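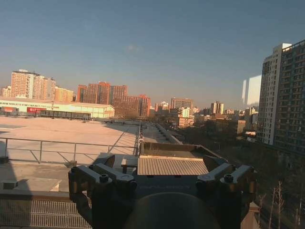 How do you pick a curtain for a window that gets the sun full in the face?
Start with the lining and leave the color for last, says Jhun Lumbao, who has been hanging curtains in high-rise apartments for longer than he cares to tell me.

I'd gone to see Jhun because my own living room turns into an oven by four in the afternoon, and I figured he'd sell me something black and heavy. Nope! He likes pale fabric. "People think dark means cool," he said, pouring us both more coffee. "Dark on the room side does nothing for you. Get a beige, get a good lining behind it, and let it hang right to the floor."

He was very firm on the floor part. A curtain that stops at the sill looks like a shirt that shrank, in his opinion, and he'll argue with customers over it (and usually win).

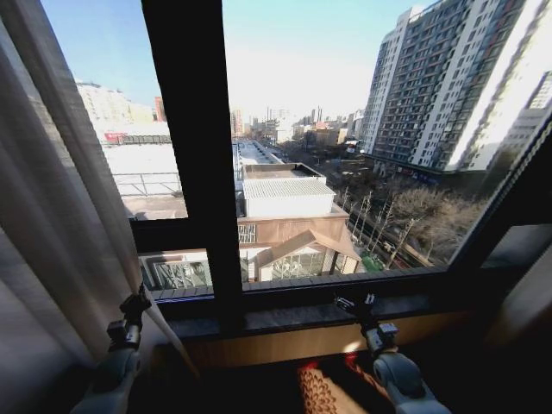
Pale folds, a black window frame and plenty of city.

We got onto views next. Jhun loves a big window with rooftops under it and towers across the way. "You paid for that view, so don't bury it," he told me. His trick is a longer rail, with 30 extra centimeters past the glass so the fabric can stack up against the wall. I confessed that mine stops dead at the frame. He winced.

And the cost? His last lined pair, in a cloth from Bangash, came to $375, plus $50 for the rail. He used to order from Titex and still keeps their old sample books under his desk, "for the colors, mostly."

I asked about stone sills, since mine is always covered in plants. He wants them cleared. "The cloth catches on a pot, you pull, and now you've got dirt on the rug." I've moved the plants. The longer rail is going up in September.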